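Perkberg's offer for Grivel went public this morning. I've read the offer document twice and want to set out the structure, as most of the coverage stops at the headline price. Thread.

Terms first. Grivel holders get 60 percent of the consideration in cash and the rest in new Perkberg shares. The share ratio is fixed, with no collar. If Perkberg stock slides before closing, the value of the offer slides with it.

At last night's close the package was worth a 22 percent premium to Grivel's undisturbed price. Measured against the average price over the prior six months it is closer to 9. Grivel had already run up in the spring, and the two numbers will be quoted by opposite sides from here on.

The acceptance threshold is 50 percent plus one share. Perkberg can waive other conditions but not that one. A low threshold tells you the bidder would accept control with a minority still outstanding, and that changes the math for anyone thinking of holding out.

Below the squeeze-out level, remaining holders would own an illiquid stub with a controlling shareholder and no promise on dividends. The document says a delisting "may be considered." That phrase is there to be read by small holders.

Now the strategic case. Both companies run regional freight and parcel networks. The overlap is mostly in depots and line-haul trucking, with little in last-mile delivery. Perkberg is strong in the north, Grivel in the ports. 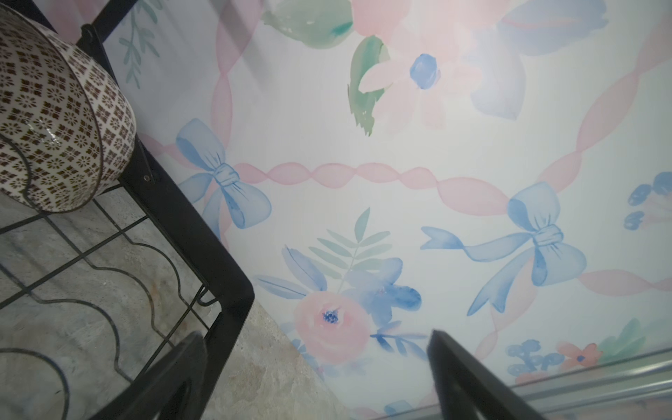

Perkberg puts annual cost savings at 4 percent of the combined cost base, reached in year three. Two thirds of that is depot closures and fleet purchasing. The fleet part I believe. The depot part depends on leases, and Grivel's run long.

Mio Hoshino went through the lease note in Grivel's annual report and posted the breakdown in December. More than half of the depot obligations by value have no break option in the next five years. You can close a building and still pay for it.

One-off costs to get to those savings are given as one year's run-rate. For a network merger that is light. I would model one and a half and see whether the deal still earns its cost of capital. On my numbers it does, but later than management says.

Funding. The cash part comes from a bridge loan, to be refinanced with bonds. Perkberg's debt goes to a little over three times EBITDA at closing. Their existing covenant sits at three and a half. There is room, but a soft peak season would use most of it.

The bridge steps up in price every six months. That gives Perkberg a reason to close fast, and gives Grivel's board a reason to take its time. Expect the board response near the end of the permitted window.

Matsuda is the holder to watch. It owns just under a fifth of Grivel and has not signed an irrevocable. It does sell sorting equipment to both companies, so its interest is wider than the price per share.

If Matsuda tenders, the threshold is within reach on the first closing date. If it sits still, Perkberg needs nearly two thirds of everyone else, and index funds usually wait until the offer is unconditional before they move.

A rival bid? Brolstead is the name that comes up. It looked at Grivel's port business before and walked away over pension liabilities. Those have shrunk with higher discount rates. I still think Brolstead would want the ports only, and the break fee makes a partial bid awkward.

Antitrust: two regional overlaps look like real problems. Perkberg has offered to "engage constructively" on remedies and has named no sites. The long-stop date is far enough out to allow a full second-phase review - they clearly expect one.

Tamunoemi Onyeka asked whether the spread is telling us anything. Grivel closed below the offer value by a margin that implies a decent chance of completion and almost no chance of a bump. I'd put the bump higher than that. A first offer with a 50 percent threshold usually has something left in it.

Still missing from the document: pro forma cash flow, any detail on driver contracts, and who runs the combined network. I'll add to this thread when Grivel's board publishes its response.

Disclosure: I hold no shares in any of the companies named. Figures are from the offer document dated May 2025 and from my own model. Corrections welcome, with page references please.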